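Gripper keeps squashing/dropping crinkly plastic bags when placing in cardboard tray slots

Posted by Hugo Le Goff in Home & Shared Workshop Builds
Tags: hands, grasping, soft packaging, barcode

Ok so, second arm build, shared workshop. Five finger hand, tendon driven, printed fingers with silicone tips. Job is dumb simple on paper. Pick up small wrapped item, show it to a handheld barcode scanner, drop it in a slot of a divided cardboard tray. Boxes and stiff packets fine. Clear plastic bags, no.

What happens: fingers close, bag crinkles, current goes up, controller thinks it has the thing, arm lifts, bag slides out. Or I raise the threshold and it crushes whatever is inside. Ran 41 picks last night, logged them all, stiff packets basically perfect and the bags were a mess. Also camera depth goes full of holes on the shiny plastic so the wrist ends up too high half the time.

Hand cam only, no tactile. Is there a trick or do I need to buy sensors? Budget is pretty much gone.

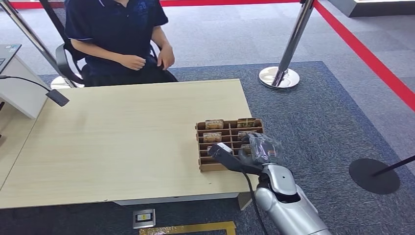 Plomow Workshop Notes, issue 2, p. 41

Same kind of layout I'm working with. Light wood top table, brown cardboard tray with the thin dividers, packets standing up in the slots, the clear bag at the hand and the black scanner right in front of it pointing at the tray. Note the scanner cable going down over the front edge of the table, mine goes there too and I've snagged it with the elbow more than once. Any advice on that also welcome.

Mechthild Sutter
Accepted by poster

Had this exact problem. Don't use current alone. On a bag the first bump in current is just the film folding up, it means nothing.

What worked on mine:

Close slow until first bump. Ignore it. Keep closing at the same speed and watch finger position. When position stops changing for a few cycles you're on the actual contents. Stop there, add a little squeeze, lift.

Then do a test lift. Go up a finger width, pause, check position again. If fingers have closed further the bag is sliding, so put it down and regrasp. Cheap slip detection, no sensors.

Depth holes: forget the bag. Fit a plane to the table or the tray floor around it and work from that height. Bag is thin, you know how thick the contents are, just hard code it per item. Ugly, works fine. Turning off the overhead light nearest the camera helped me more than any filter did.

Grab the contents through the film, not the sealed edge. The edge looks like a nice handle to the planner and its a trap, it folds over.

For the slots: cardboard dividers bend. If you come down slightly off, the knuckle pushes the divider over and the next slot is now too narrow. Fill the back row first and work toward the robot so the hand isn't passing over packets already standing there. And tape the tray down. Mine crept across the table a bit each cycle and I spent a whole evening blaming calibration.

Aurélien Bailly

get a suction cup. Hands are overrated for this

(edit: ok I see its meant to be a hand build. still)

Leilani Whitlock

Agree with Mechthild on position over current. Adding stuff on the scanner and cable.

Cable: pick one side and keep the elbow off it. I added a no go box in the planner, from the table edge down to the floor, wide enough to cover where the cable swings. Before that, I tried a clip on the table edge and it held until the arm hit it hard enough. Do the box AND the clip. Leave slack above the clip if the scanner has to move.

Scanner: crinkled film over a barcode gives glare, so reads fail depending on angle. Dont hold still and retry, it'll fail the same way every time. Rotate the wrist a few degrees between tries. I do 2 retries then put the item in a reject slot. If the label is under the film, press it flat with the thumb first if your hand can do that.

Tips: what silicone did you use? Mine got dusty from the cardboard and lost grip by the end of every session. Wiped them with a damp cloth between runs, huge differnce. Check that before you rewrite any code, seriously.

Also post your log file. 41 picks is enough to see whether the drops are all at lift or at the turn toward the scanner. If its the turn, slow the wrist down.

Hugo Le Goff

Tips were filthy. Wiped them, better already but still dropping some. Doing the position stop thing tonight, will post log after. Cable clip on order, box in planner is done. Thx both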